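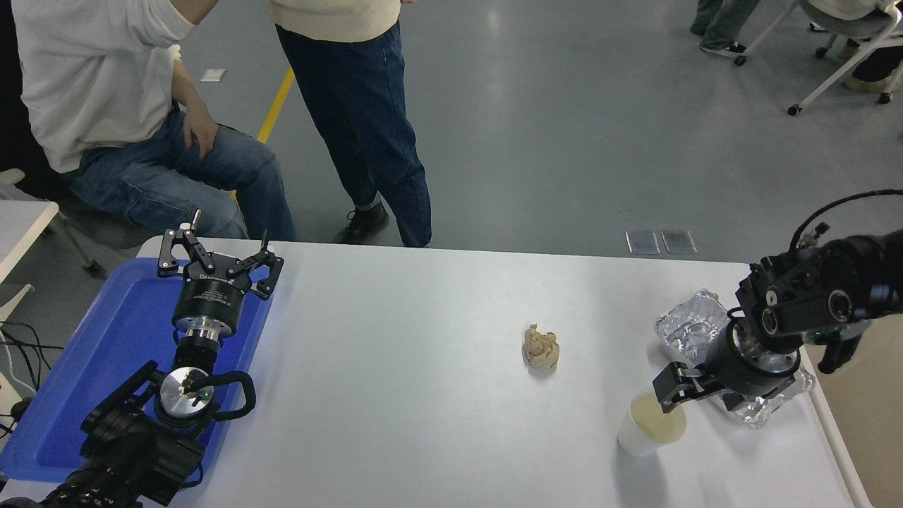
Everyday Materials, Part Two

Chapter 8
Paper and Its Fibers

Before we get into mills and pulp and all the rest of it, I would like you to find a sheet of paper you don't need anymore and crumple it. Squeeze it into as tight a wad as you can manage, put it down in front of you, and leave it alone while you read the next page or so. Then flatten it out with the side of your hand. You'll never get it quite as smooth as it was (my own mother ironed used gift wrap every December, and even she had to live with the wrinkles), and a good part of this chapter is about why those creases stay.

A sheet of paper is a mat of plant fibers, mostly from wood, laid down wet and pressed together as the water drains away. The fibers cling to one another wherever they cross. When you fold the sheet sharply, some of those fibers bend past the point where they can spring back, and some of the places where they held on to their neighbors let go. The crease is weaker than the paper on either side of it, as anyone who has torn a page neatly along a fold already knows.

In the first half of the chapter we'll follow a batch of wrapping paper through the small mill at Rennie, where Ainhoa Sarmiento has run the pulping floor for 23 years and was kind enough to let me get in her way for two of them. Brown paper is a friendly place to start! It is usually left unbleached, so it keeps something of the color of the wood, and its long fibers make it tough.

After that we turn to recycling, and to what happens to a fiber each time it goes back through the vat. Keep your flattened sheet handy, as you'll want it for the first activity, along with a bowl of warm water and an old towel.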